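# Setting up the lounge reset task for a shared cloth-handling arm

Applies to: Rakamum housekeeping arm, two-finger gripper, wrist camera. Site: Paterson serviced apartments. Written by Calum Crichton, May 9, 2025.

This page covers clearing and folding textiles left on seating. Beds and bathrooms have their own pages. It assumes the arm is already homed and the Flundora scheduler shows the unit as available.

## Before you start

The arm does not replace the room attendant on this task. It takes over the bending and repeated folding at seat height. The attendant decides what goes to laundry, what goes back in the cupboard, and what belongs to a guest. Those decisions are entered before the arm moves.

You need:

- the attendant's tablet, logged in under your own name
- the current room sheet
- a soft brush for the fingertips
- the stop pendant, worn on the wrist strap

Check the fingertips for thread before every room. Thread in the ridges raises the closing force reading, and the arm will report a grasp it does not have.

## Picking up a cloth from a sofa

1. Remove hard objects from the seat by hand. Remote controls and phones are often under the textile, so lift one edge and look.
2. On the tablet, open **Seating** and choose **Flat textile**. Use **Bundled textile** only if no edge is visible.
3. Select the grasp point on the live view. Choose a spot away from the border if you want a center pinch. For a fold, choose a corner.
4. Set the approach to **Press and close**. The fingers push lightly into the cushion before closing, and this gives them enough material to hold. On thin cotton, leave the press depth at 12 mm.
5. Press **Run to grasp**. The arm stops with the tips closed and waits for you. Check for a shallow crease leading away from the tips, as on the red cloth.
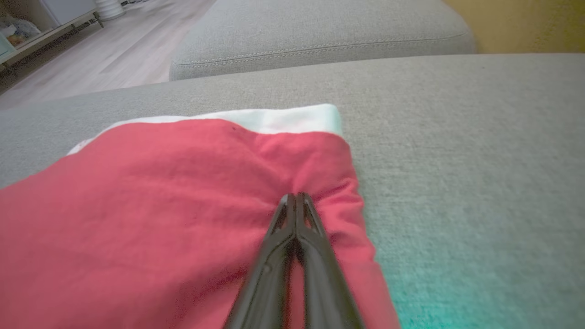
6. Look for a second layer. If another color shows along an edge, as the white does at the top of the red cloth, it may be a lining or a separate piece. Check by hand with the arm paused, then enter **One piece** or **Two pieces**.
7. Press **Lift**. Keep the pendant hand free until the arm reports clear of the seat.
8. Confirm the destination: fold, laundry or hold for guest.

If the upholstery lifts with the cloth, press stop, open the fingers and reduce the press depth by 2 mm. Do not pull the cloth free while the fingers are closed.

## What changes on your shift

Attendants are no longer timed per room on seating. The scheduler logs the arm's time and your decision time separately, and only the arm's time goes into the weekly report. We changed this in December after staff objected that a slow grasp was being counted against them.

Each arm covers two rooms in sequence. While it works in one, the attendant stays in that room. Leaving it running to start the next bathroom is not permitted, whatever the workload.

Any attendant can send a room back to manual. Choose **Manual** and a reason code. No supervisor approval is required.

## Error codes

| Code | Meaning | Action |
|---|---|---|
| 90 | Closed with no material | Choose a new grasp point |
| 929 | Force reading high at rest | Brush fingertips, run again |
| 3,778 | Live view lost | Stop, switch room to manual |

Code 929 twice in one shift goes in the fault log under the unit number. Maintenance collects the log on Fridays.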